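카르와마카 트레킹 12일형 출발 전 안전점검표 및 점검 의견

운영: 놀리(Nolley) 산악여행
점검 구분: 시즌 개시 전 정기점검
점검 대상: 집결지 숙소, 전용 차량, 고도 적응 일정, 야영 장비, 의료·통신 장비, 급식 및 식수
작성: 홍서아 (운행관리)
확인: 백종대 (현장안전)
판정 표기: 적합 / 조건부 / 부적합 / 해당 없음

본 점검표는 12월 출발 팀부터 적용한다. 조건부 항목은 출발 전까지 조치 결과를 기입하고 확인자 서명을 받아야 한다. 부적합 항목이 하나라도 남아 있으면 차량 배차를 승인하지 않는다. 전년도 양식의 7번 항목(말 운송)은 이번 시즌부터 현지 협력사 커넌스(Curnance)의 별도 점검표로 이관하였다.

1. 집결지 숙소

1-1 비상구 표시등 점등 및 통로 적치물 여부: 적합
1-2 객실별 일산화탄소 경보기 작동: 조건부
의견: 2층 끝 객실의 경보기에서 시험 버튼 반응이 늦음. 건전지 교체 후에도 같은 증상이 있어 본체 교체를 요청함. 교체 전까지 해당 객실은 배정하지 않는다.
1-3 가스 온수기 배기관 이음부: 적합
의견: 이음부 밴드 재체결 완료. 배기구 방충망에 먼지가 끼어 있어 청소를 요청함.
1-4 야간 당직자 연락처 게시: 적합
1-5 참가자 여권 사본 및 보험증서 보관함 잠금: 적합
1-6 소화기 압력 및 위치: 조건부
의견: 식당 쪽 소화기가 탁자 뒤에 가려져 있음. 벽면 거치대로 이동할 것. 압력은 정상 범위.

2. 전용 차량 (집결지 ~ 트레킹 기점)

2-1 타이어 마모 한계 및 예비 타이어 공기압: 적합
2-2 제동장치, 긴 내리막 구간 시험 주행: 조건부
의견: 11번 차량에서 하강 구간 중반 이후 페달 유격 증가가 확인됨. 정비소에서 브레이크액 교환과 공기 빼기를 실시하고 같은 구간을 다시 주행할 것. 재시험 결과지 첨부 필수.
2-3 전 좌석 안전벨트: 적합
의견: 맨 뒷줄 가운데 좌석의 버클이 시트 아래로 들어가는 경우가 있음. 탑승 전에 운전자가 꺼내 놓는다.
2-4 지붕 적재함 고정끈: 부적합 → 교체 후 적합
의견: 고정끈 두 개의 봉제부 풀림. 신품으로 교체하고 구품은 폐기하였음.
2-5 운전자 연속 운전 시간 기록: 적합
2-6 차량 내 산소통 고정 상태: 적합
의견: 산소통은 좌석 사이 통로에 두지 않는다. 기존 거치대에 벨트 두 줄로 고정.
2-7 배차표와 실제 차량번호 일치: 적합

3. 고도 적응 일정

3-1 하루 취침 고도 상승폭이 내부 기준 이내인지 여부: 적합
3-2 예비일 배치: 조건부
의견: 현재 일정에는 예비일이 후반부에만 있음. 고개를 넘기 전날에 예비일 하루를 배정하는 안을 제출함. 커넌스 측 야영지 예약 변경이 필요하므로 회신을 받은 뒤 판정한다.
3-3 급성 고산병 자가점검표 배부(한국어, 스페인어): 적합
3-4 하산 결정 권한자 명시: 적합
의견: 권한자는 선임 가이드 1인, 대행자 1인. 참가자나 인솔자와의 합의를 조건으로 두지 않는다.
3-5 산소포화도 측정 시각 통일: 조건부
의견: 전년도 기록은 측정 시각이 팀마다 달라 비교가 되지 않음. 기상 직후와 저녁 식사 전 두 차례로 고정하고, 손이 차가울 때는 장갑을 낀 채 5분 이상 데운 뒤 측정한다. 매니큐어를 바른 손가락은 피할 것.
3-6 기저질환 신고서 회수: 적합

4. 야영 장비

4-1 텐트 폴 균열, 이음관 변형: 적합
4-2 플라이 봉제부 방수 테이프: 조건부
의견: 창고 보관분 40동 중 9동에서 테이프 들뜸 확인. 보수 후 살수 시험을 다시 한다. 보수분은 식당 텐트 옆자리부터 배치하여 첫 야영일에 상태를 확인할 수 있게 한다.
4-3 침낭 한계온도 표시 판독 가능 여부: 적합
4-4 조리용 버너 호스 및 연결부 누출 시험: 적합
의견: 비눗물 시험 실시. 호스 제조 연도가 지워진 것은 상태와 관계없이 제외하였음.
4-5 텐트 내 취사 금지 표지: 적합
4-6 화장실 텐트 설치 위치, 수원과의 이격: 현장 확인 항목
의견: 우기 후 물길이 바뀌는 곳이 있으므로 도착 당일 선임 가이드가 다시 잰다.

5. 의료·통신 장비

5-1 위성전화 통화 시험: 적합
의견: 창고 마당에서 송수신 확인. 계곡 안쪽 야영지 두 곳은 통화가 자주 끊기므로 정기 교신을 오전 6시 30분, 능선 휴식 지점에서 실시한다.
5-2 휴대용 가압백 기밀 시험: 조건부
의견: 가압 후 압력 강하가 기준을 넘음. 지퍼 끝단에 모래가 있었음. 세척 뒤 재시험할 것.
5-3 구급함 품목 및 유효기간: 적합
의견: 품목표는 96개 항목. 유효기간이 시즌 중에 끝나는 지사제와 점안액은 미리 교체함. 처방약은 별도 봉투에 담고 투약 기록지를 함께 넣는다.
5-4 들것 조립 상태: 적합
5-5 무전기 여분 배터리: 적합
5-6 헬기 후송 요청 절차서: 조건부
의견: 좌표 표기 방식이 앞장과 뒷장에서 서로 다름. 도·분 단위 소수 표기로 통일한 개정본을 인쇄할 것. 구본은 회수한다.

6. 급식 및 식수

6-1 식수 처리 이중화(끓임 + 정수 필터): 적합
6-2 필터 역세척 기록: 조건부
의견: 기록지가 있으나 담당자 서명 누락이 잦음. 페르난세(Fernance) 야영지 담당 조리원에게 재교육을 실시함.
6-3 육류 보냉 상자 온도계: 적합
6-4 알레르기 식단 구분 용기: 적합
의견: 뚜껑 색으로만 구분하던 것을 뚜껑과 몸통 양쪽에 이름표를 붙이는 방식으로 바꿈.
6-5 쓰레기 반출 계획: 조건부
의견: 종이류, 금속박류, 음식물의 세 가지로 나누어 담는다. 종이는 젖으면 무게가 크게 늘기 때문에 방수 자루를 쓴다. 금속박은 음식물을 닦아낸 뒤 눌러서 담고, 야영지에서 태우는 것은 금지한다. 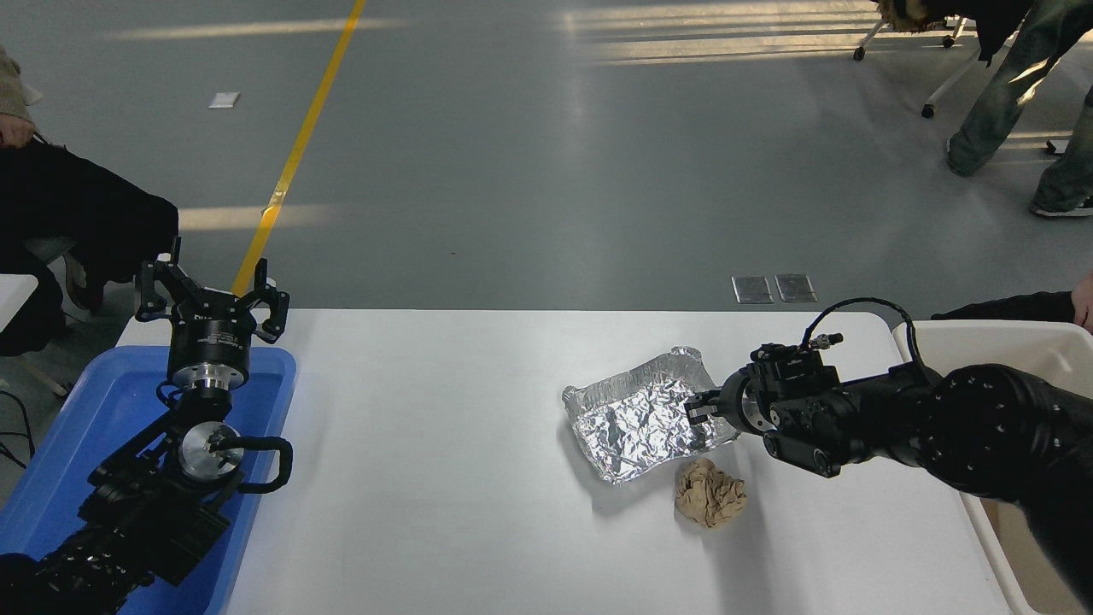
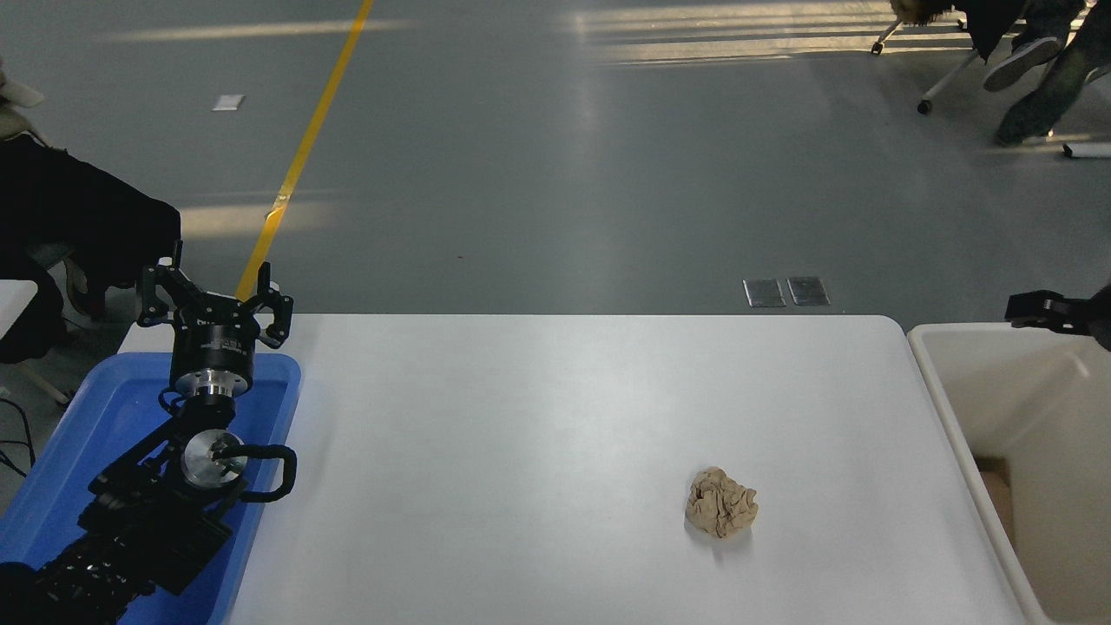 6-6 반출 자루 중량 기록: 적합
의견: 기점 출발 시와 복귀 시의 중량을 같은 저울로 잰다. 저울 영점은 조리장이 맞추고 기록지 상단에 표시한다.
6-7 조리원 손 씻기 설비: 적합
의견: 발판식 물통의 호스가 짧아 물이 옷에 튀는 문제가 있었음. 연장 호스 장착 완료.
6-8 비상식량 1일분 별도 포장: 적합
의견: 말에 싣는 짐과 분리하여 가이드 배낭에 나누어 넣는다.

7. 미결 사항 및 조치 기한

가. 경보기 본체 교체(1-2): 숙소 측, 첫 팀 도착 전
나. 식당 소화기 이동(1-6): 숙소 측, 즉시
다. 11번 차량 재시험(2-2): 정비 담당, 배차 승인 전
라. 예비일 변경 회신(3-2): 커넌스, 참가자 최종 안내문 발송 전
마. 측정 시각 공지(3-5): 운행관리, 가이드 사전교육 시
바. 플라이 보수 및 살수 시험(4-2): 장비 창고, 출고 전
사. 가압백 재시험(5-2): 현장안전, 출고 전
아. 후송 절차서 개정본(5-6): 운행관리, 가이드 사전교육 시
자. 역세척 기록지 서명(6-2): 조리장, 매일 저녁
차. 방수 자루 출고 확인(6-5): 장비 창고, 출고 전

확인자 의견 (백종대)

2-2와 5-2는 재시험 결과를 본인이 직접 확인한 뒤 서명한다. 구두 보고로 대신하지 않는다. 3-2의 회신이 늦어질 경우 첫 팀은 현 일정대로 진행하되, 고개 전날 야영지에서 포화도 측정을 한 차례 더 실시하고 결과를 위성전화로 보고할 것. 4-2 보수분이 살수 시험을 통과하지 못하면 예비 텐트를 출고하고 불합격분은 창고에 따로 보관한다.

작성자 회신 (홍서아)

위 사항을 반영하여 가이드 사전교육 자료를 수정하였음. 교육 참석자 명단과 서명지는 이 점검표 뒤에 철하고, 조치 완료분은 항목 번호 옆에 완료 시각과 담당자 이름을 기입한다. 복귀 후 점검은 같은 양식을 쓰되 1번 항목은 제외한다.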